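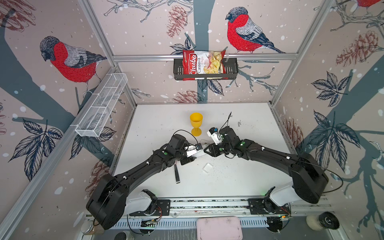 Odette says the birds stay, and if anybody comes near them with a scraper she's moving her desk to the other building. Her argument is that plain walls make everything on the table look like a dentist's tray, and that she can find the yellow goblet faster against snow and pinecones than she ever could against gray board. I wrote that down because she asked me to.

July, 3:15 pm

So, the wallpaper. It's the bullfinch one from Andreadis, pattern 2413, and I've come around to it completely. I wanted something plain! I was outvoted in June and sulked for a bit, and now I catch myself looking at the bird on the left wall (really red breast, gray wing) whenever I'm supposed to be thinking. The white dots are meant to be snow, I'm pretty sure, although Fabrice keeps reading them as spots where the print didn't take.

Hanging notes, for whoever does the next one: the paste was too thick the first time and I had to pull a whole strip back off. Second batch I let down to 200 ml of extra water and it slid around nicely. Start with the back wall, get a whole bird where you want it, and then let the corners fall where they fall. The posts hide the edges anyway, so a slightly crooked cut is nothing to cry about. I bought 6 rolls and there's plenty left over – it's under the bench with the Maseo boxes, please don't use it for wrapping presents.

Shelf. The black wire basket on the back bar was supposed to be for the small plastic stuff, lids and so on. It has Chuba cassava chips in it. I don't mind the chips (I've had my share) but a full-size bag takes up the space where the lids ought to go, and then the lids end up down on the table. Corentin wants a second basket just for food, outside. Fine by me, but he's buying it.

The white mesh one on the left wall is the better basket, with the dividers. It hangs at an angle. Farah likes it tipped because you can see into the compartments from a chair, I'd rather have it level because small things creep into the low corner. Leaving it for now. If we do straighten it, take everything out first, last time I spent half an afternoon finding pen caps.

Tabletop. It's scuffed and I don't think the scuffs are going anywhere. I tried dish soap and a sponge on a corner, then a melamine pad, then a bit of 2000 grit used wet, and all the last one did was make a dull patch next to the marks. Stopped there. The dark specks near the middle are a separate question. Parisa thinks crumbs, I think they could be grit off somebody's sleeve, and either way a damp cloth comes before anything else. Wipe toward yourself, not toward the wallpaper, the paper is not the washable kind.

Clear plastic, my running complaint. The little square lid and the thin see-through sheet both vanish on a white surface. I've put a hand down on that lid more times than I'd like to admit. Ideas so far:

– a dot of colored tape on one corner (ugly, works)
– a darker mat under the whole lot, Wavwood does one in green
– only keeping the clear things in the mesh basket and being strict about it

I'd go for the mat. Fabrice says a green mat with that wallpaper will look like Christmas, and he's right, and I still want it.

The goblet has none of these problems, bless it. Bright yellow, stands up on its own round base, short stem. I'd happily swap half of the lids for more of those. Asked at Utomden whether they sell the goblets one at a time and they only do mixed party packs, so we'd get the pink ones too. Odette has opinions on pink.

Left to do: paste down the lifting seam low on the right, ask Parisa about the mat money, find out what the black strip that sits near the lid belongs to. It could be a handle or a clip off something. If it's yours, put your name on it and stick it in the mesh basket.

4:50 pm, Corentin came by with a food basket. It's too wide for the hook. He's taking it back tomorrow and getting the narrow one.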